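*Notes to self, talk for the January planning meeting. Draft of 2024-12-23. Don't read these out word for word, you always speed up when you do.*

## Opening (slow down here)

Hi everybody, thanks for coming. I'm going to talk about money for a bit, sorry. I was asked to explain how we at Ivness ended up with a robot arm on the computer teardown bench, what it cost us beyond the price on the quote, and what I'd do with the budget if I could have the year over again. Some of you are thinking about doing the same thing at your own shops, and I'd love to save you a few of the dumber line items.

Quick show of hands: who has a quote for an arm sitting in their inbox right now? (Wait for it. Really wait.) And who has a quote for the gripper that goes on the end of it? Usually fewer hands. We'll come back to that.

## What we do all day

So for anyone who doesn't know us, we take in retired office computers, mostly workstations, and strip them for parts. Boards, memory, processors, drives, power supplies, whatever a buyer will pay for. The cases get scrapped. It's fiddly work, and the people who are good at it are very good at it and would like to still have working wrists when they're sixty.

The thing I got wrong at the start was which step to automate. I'd been picturing the whole job, lid off to bare metal, and I wrote the first request that way. Chi-keung Ho runs the bench, and he sent it back with one question in the margin: "Which part of this do you want it to do on its first day?" I had no answer at all. I had a very nice spreadsheet and no answer.

So I went and sat at the bench with a notebook — best thing I did in the entire project, and it was free.

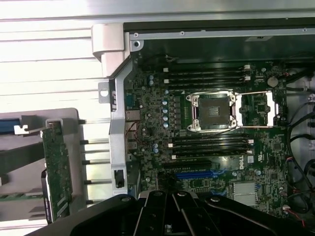 *Workstation board, processor socket empty, gripper over the lower part of the chassis.*

Leave this one up while talking about reach. The point for the room: look how much stuff lives close to other stuff. There are memory slots on both sides of the socket. There are cables down one side. A person gets in there with two fingers and a thumb and doesn't think about it. A gripper has knuckles, and the knuckles have to go somewhere too.

That's the number I never asked a vendor for the first time out. I asked for payload. I asked for reach. I asked how fast it went, like I was buying a car. I never asked how wide the hand is when it's open, and how wide it is a little way back from the fingertips, and you need both. Please write those down if you write down anything today.

## The three quotes

We ended up with quotes from Jalum, Chuang and Skavgate. I won't put the totals on a slide because they were all priced for us and it wouldn't be fair to anybody, but I can tell you what was different about them.

Jalum's was the cheapest by a good way and it was one page long. Arm, controller, cable. That was it! No gripper, no mount, no camera, no training. I loved that quote for two days. Then Chun-yin Chiu from our finance side asked me to list everything we'd need to buy before it could touch a computer, and the list ran to ten items. Some were small. The table wasn't small. You can't bolt an arm to a folding table, which I guess I knew, but I hadn't put a table in the budget.

Chuang went the other way and quoted a complete cell with fencing, a conveyor and a cabinet I still couldn't explain to you. Beautiful drawing. It would've taken up the space where two people work now, and I'd have had to fill it with the same model of computer all day long to make the math come out. We don't get the same model all day long. We get whatever an office decided to clear out.

Skavgate was in between, and they did something I'd now ask anybody to do. They told us to ship them a couple of our own machines, and they tried the reach on our boards before they gave us a price. Their first gripper choice changed after that. It added to the quote, and I was grumpy about it for an afternoon, and then I thought about how I'd have felt finding out in our own building with the invoice paid.

We went with Skavgate. (If someone asks whether I'm getting a discount for saying so: no, and I did try.)

## The budget lines I forgot

OK, this is the part people asked for in advance, so take your time and let them get pens out.

**Fingers.** They're a consumable. Budget for them like you'd budget for drill bits. I had them down as part of the gripper, bought once, done. Please don't.

**Practice machines.** You need computers you don't mind ruining. We used boards with damage already on them, and we still had to hold stock back from sale so the bench would have enough to learn on. Stock you hold back is money, and Chun-yin made me put it in as a cost. I complained. She was right.

**Holding the work still.** A person steadies a case with a forearm and never notices doing it. An arm won't. We spent $800 on clamps and soft stops, in dribs and drabs, out of petty cash, which is a terrible way to spend it and made a mess of the books.

**Someone's time.** This was the big one. I planned on a week of Chi-keung's time to set up. It was seven weeks before he stopped having to be within arm's length of the thing, and during those weeks his normal work had to go to somebody. Put the hours in. Put them in at a real rate.

**Light.** Bare metal is shiny, and a lamp that's fine for your eyes can wash out half of what a camera sees. We bought lamps twice. The second set has diffusers. It isn't much money, but it held us up while we waited on delivery.

(Pause. Drink some water. Ask if anyone has one to add, there's always a good one.)

## How we picked the first job

Back to Chi-keung's question. We made a list of every step in a teardown and gave each one two scores: how much does a person hate doing it, and how bad is it if it goes wrong. Nothing fancy, we did it on the back of a packing list.

Memory came out well on both. People are bored to tears by pulling memory, and if you drop a stick it's usually fine. Processor sockets came out badly. Everybody who's done this work has bent a socket pin at some point, and you only do it once before you start holding your breath near them. A board with a bad socket drops most of its resale value for us. So I wrote in big letters on the plan that the socket area was off limits for the whole first phase, and that any path the arm took had to be planned as if there was a candle burning in the middle of the board.
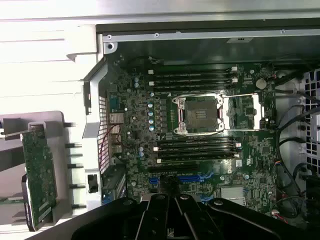

And that rule shaped the budget more than any price did. Once you say "stay away from there," you need a way to check that it's staying away, so the wrist camera went from a nice-to-have to the first page. You need a stop button at the spot where the person stands. You need somebody to review the runs at the end of the shift, which is more hours, and see above about hours. I'd worked out the hardware first and the rules second, and I should've done it the other way around. If you write your rules first, half the shopping list writes itself.

One more thing on this, because I got asked it in the hallway. Different models put things in different places. If you take in mixed stock like we do, sort it before it gets to the arm. We now batch by model where we can and leave the odds and ends to people. Sorting needs shelves. Shelves cost money and floor. I'm sorry, it's all like this.

## How to ask for the money

I've done this badly and I've done it OK, so learn from both.

The bad version was one big number with a payback date. Chun-yin asked what happened to the date if we were slow in the first half, and the date fell off the edge of the page. I didn't have a second version with me, so the meeting was over.

The OK version was split into stages. Stage one was the arm, the gripper, the table and one job. Stage two was a second job, and we only got to ask for it once stage one had run for a full quarter with our own people and no one from the vendor in the building. Each stage had a "stop here and we still own something useful" line. That line did more for me than all the charts. Finance folks aren't against you, they just want to know where the exits are!

Also, ask for spares in the first request. It's so much easier to get a spare set of fingers approved when everyone's excited than six months on when you're explaining why the bench is sitting idle.

And get the service terms in writing before you sign. Who picks up the phone, in which time zone, and do they ship a loaner part or do you wait for a repair. Jalum couldn't tell me. Chuang could, for a yearly fee that made me laugh out loud on the call, which was rude and I apologized.

## Where I'd put next year's money

If I get a yes in January, I want the second gripper body, better fixtures and a proper parts rack, in that order. I don't want a second arm yet. People look surprised when I say that. Our slow spot right now is getting cases onto the table and off again, and another arm wouldn't help with that one bit. A roller table would. A roller table is cheap and boring and no one has ever asked me to give a talk about one.

Chi-keung would like it noted that he wants a better stool. It's in the request.

## Questions

Likely ones: resale prices (send them to Chun-yin), did anyone lose their job (no, say so plainly, and say the bench is still hiring), can we visit (yes, email first). Leave the checklist by the door, and bring extra copies this time.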